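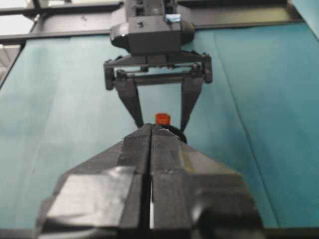
How many handover runs do we need on record before the club demo?
The target is 48, with both arms running the same settings throughout. Anything from before the finger change is left out.

Notebook, Lurkencombe student robotics, August, 14:10

Two-arm task again, small orange-red block. Theerawat on the left station, me on the log. Marijke came in later to look at the timing file.

Changed this session:
- grip force limit down to 62 on both arms
- wait before release set to 941 ms (was a round second, Marijke wants to see if shaving it matters)
- camera exposure fixed, no auto

Didn't touch the approach height. Edeltraud thinks it is too low and she may be right, but one thing at a time. Lost 4 runs to a bad file name, my fault - I had the old project folder open. They are in "misc" if anyone wants them.

Lăcrămioara's question from last time about the dark ring-shaped part: yes, it stays in the task. Please don't swap it for the printed one, the diameters don't match and the logs get muddled.
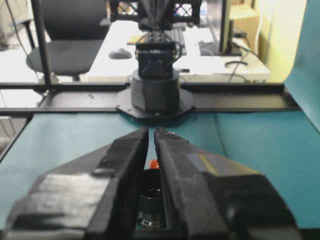 Wrist camera, ribbed black part between the fingers, second arm behind the rail.

To do: rename the folders, ask Valbona whether the Heltari script still reads the old format, write up the force limits for the Grudura entry form. Theerawat has the spare finger screws in his bag - get them back.

Filed under: Student projects, Robot arms, Notebook

We use cookies to remember your settings. Accept | Manage

Contact the club | © Lurkencombe Student Robotics | Back to top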